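KEKSTEAD PARISH COUNCIL

Minutes of the February meeting of the Footpaths and Open Spaces Working Group, held on Monday at 7.30 pm in the Gillies Room

In the chair: Lewis Gourlay
Minutes: Heather Donnelly

1. Apologies
Apologies were received and accepted from the member for Dadel Ward.

2. Declarations of interest
The Chair declared an interest in item 5 as the tenant of an allotment plot at Gillies Field and took no part in the vote.

3. Minutes of the previous meeting
The minutes were approved as a correct record, subject to one change. Under item 6, "Dadel Bridge" should read "Dadel Lane".

4. Footpath 11, Mill Bank to Dadel Lane
Members considered the second quotation for resurfacing the lower section. The sum quoted was £4,000, excluding the replacement of the kissing gate. The first quotation, for £3,000, had not included drainage and could not be compared on equal terms.

It was noted that the landowner had agreed in principle to a short closure, provided that it did not fall within lambing. The Clerk reported that the application for a temporary closure order would need to be with the county well before any start date.

A member asked whether the steps at the Mill Bank end could be done at the same time. The Chair replied that the steps lay outside the parish boundary and that a letter had been sent to the neighbouring council. No reply had yet been received.

RESOLVED: to recommend the second quotation to full Council, and to ask the contractor for a separate price for the gate.
Action: Heather Donnelly

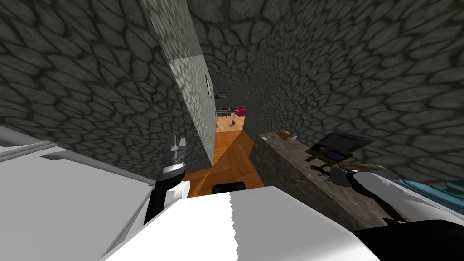 Page last changed: February, 9.15 am

5. Gillies Field allotments
The waiting list had been reviewed and letters sent to all applicants asking whether they still wished to be considered. Those who do not reply by the end of the month will be removed from the list.

Two plots on the northern side remain uncultivated. Notices to improve had been issued under the tenancy agreement, and the tenants had been invited to speak to the Clerk if illness or other circumstances had prevented them from working the ground.

Members discussed the water supply. The trough nearest the road continues to lose water overnight, and the repair made in the autumn has not held. It was agreed that the supply should stay off until a plumber has inspected the stopcock – the tenants to be told by notice on the gate.

RESOLVED: that up to £300 be spent on the inspection and any minor repair.
Action: Lewis Gourlay to arrange access

6. Kenau hedge
Correspondence had been received from a resident regarding the height of the hedge along the Kenau recreation ground and the loss of light to gardens. A second resident had written asking that the hedge be left alone. Members noted both letters. Any cutting would have to be completed before the nesting season, and the present contractor had no dates free before then.

AGREED: to inspect the hedge on site and return to the matter in the autumn. Both residents to be informed.

7. Benches and bins
The bench at the top of Dadel Lane has a broken slat and has been taped off. The bin beside the recreation ground entrance is to be moved to the opposite side of the path, as requested by the collection crew.

8. Matters for report
The stile behind the churchyard was reported as loose. The Clerk will pass this to the county.

9. Next meeting
To be held in the Gillies Room at 7.30 pm, on a date to be confirmed with the booking secretary. Items for the agenda should reach the Clerk one week beforehand.

The meeting closed at 8.50 pm.

Signed ........................ (Chair)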